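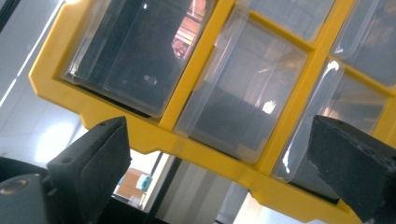
Cudari Demonstration Project
Progress Report to the Arno Foundation
Reporting period ending June 2026

1. Summary of progress

The project collects human demonstrations of small-parts storage tasks and uses them to train manipulation policies for light assembly work. During this period the team completed the second collection phase, which covers drawer opening, part retrieval and drawer closing. A total of 2462 demonstrations were recorded with the hand-held gripper, against a target for the phase that was met with 14 working days remaining. The remote-control portion of the work is behind schedule, as explained in Section 3.

2. Hand-held demonstrations

Operators carry the gripper tool to the storage unit and perform the task as they would with their own fingers. The camera mounted on the tool records the approach, the contact and the withdrawal. Each recording is then trimmed, labeled by drawer position and outcome, and passed to the training group at the Gilbert site.

Clear plastic drawers have proved the hardest part of the set. Their faces carry glare and reflections that shift with every movement of the tool, and early policies tended to close the fingers short of the drawer lip. The team responded by varying the lighting between sessions and by asking operators to approach from steeper and less regular angles. Recordings made under the revised instructions are now used for all drawer training. The earlier recordings have been kept but are excluded by default.

Failed attempts are also kept. Where an operator slips off a drawer and tries again, the recording is labeled as a recovery and stored separately. The training group has asked for more of these, and they will be collected on purpose in the next phase.

Wear on the gripper fingers was raised in the previous report. Repeated contact with hard drawer frames chips the edges of the fingers, and a worn finger changes both the grip and what the camera records. Fingers are now inspected at the start of each session and the result is written in the session log. A softer replacement material is under review - no decision has been made, as changing it midway through a phase would make the recordings harder to compare.

3. Remote-control demonstrations

The plan called for 300 remote-control demonstrations on the Ultamora arm, to be compared with the hand-held set on the same tasks. Collection began late because the delay between the operator's controls and the arm was too long for fine work at the drawer lip. Operators compensated by moving slowly and pausing before contact, and the resulting recordings did not resemble normal handling.

The control software has since been revised and the delay is within the limit set in the project plan. The 30 recordings made before the revision will not be counted toward the target. Collection has restarted with the drawer-opening task and will move to part retrieval once the first batch has been reviewed.

4. Operator training

All operators completed the updated training course, which now includes a supervised practice session on each storage unit. Review of the recordings showed that new operators often hold the tool too close to the unit, so that the camera loses sight of neighboring drawers. The written instructions have been changed accordingly.

5. Budget and schedule

Spending on hand-held collection is within the approved amount. Costs for the remote-control work are higher than planned owing to the software revision, and the difference has been covered from the equipment line. No additional funds are requested. The project does, however, ask the Foundation to approve moving the comparison study to the next reporting period.

6. Work planned for the next period

Complete remote-control collection on the Ultamora arm.
Collect recovery demonstrations with the hand-held tool.
Reach a decision on the finger material before the third phase opens.
Deliver the labeled drawer set to the Gilbert site, with the session logs attached.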